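Interior Surfaces and Finishes
Handout 4: Painted walls behind worktops and benches

These notes cover the strip of wall directly behind a fixed worktop, from the back edge of the top to a little above the sockets. It gets more wear than any other painted surface in a workroom and is usually specified with the same paint as the rest.

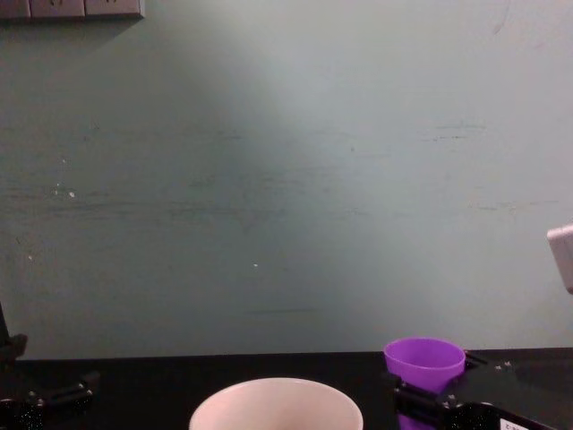

For the purposes of the module the strip is called the splash zone, even where no water is used. The term comes from kitchens and has stuck. It has no fixed height. On drawings for this course, show it as a dashed line at the top of the socket plates.

1. Types of mark

Scuffs. Grey or black, mostly horizontal, at the height where things are pushed back against the wall. A scuff is either material left on the paint or a polished band in the paint itself. The first kind can be cleaned. The second cannot, and rubbing makes it wider.

Flecks. Small white specks in a coloured wall can be chips down to the primer or filler, or spots of another paint on top. Run a fingernail across. A chip can be felt as a dip, a spot as a bump. Record which, as the repair differs.

Smudges. Soft-edged, usually from hands, and commonest near sockets and switches. Wash before deciding anything else.

Marks show differently according to colour and sheen. Pale greenish blues are awkward in this respect: dark enough for a white chip to stand out, light enough for a grey streak to do the same. Matt paint hides uneven plaster but takes a polish when rubbed. Eggshell washes better and shows every ripple under side light.

2. Light on the wall

A painted wall seldom looks one colour. Where light falls in a broad patch the paint looks paler, and towards the sides it looks deeper and more saturated. Students regularly report this as fading or a bad colour match. Before writing either, turn off the lamp or change its position and look again. If the patch moves, the paint is sound.

Take colour readings at three points, left, centre and right, at the same height and under the same light. Do not take one reading in the bright area and call it the wall colour.

3. The joint with the worktop

A black top against a pale wall gives a hard line, and any error in the wall shows up along it. Check with a straight edge. Gaps under 2 mm are filled with flexible sealant. Wider gaps need a scribed upstand or a cover strip - sealant alone will sink and split.

Sealant colour is matched to the wall, unless the top has an upstand. Black sealant on a pale wall is hard to keep neat and should be avoided in practical work.

4. Sockets and fixtures

Grouped sockets above a worktop are often pale grey or white and stand slightly proud of the wall, which gives a thin shadow below and to one side. Do not confuse the shadow with dirt. Paint should run behind the plate. Where it has been cut in round the plate, a line of the old colour appears when the plate is changed.

Isolate the supply before loosening any plate. Students do not remove plates in the workshop; ask the technician.

5. Repair sequence

Wash with warm water and a little mild soap, rinse, and leave to dry for 16 hours. Fill chips with fine filler and sand flush. Spot prime the filler only. Then repaint the full strip between two natural breaks, such as a corner and a door frame. Touching in single spots on a wall older than one season nearly always shows.

Sample boards for the practical use two paints: Lilix matt and Kallio eggshell, both in the same blue-green. Prepare one board of each and rub both 65 times with the felt block, keeping the pressure even. Photograph them flat and then under side light.

6. For the write-up

Sketch the strip to scale with the marks plotted on it. Use the key from Handout 2. State the sheen, the light source and its direction, and whether each mark was tested by touch or only looked at. Boards go in the rack by the sink, labelled on the back in pencil.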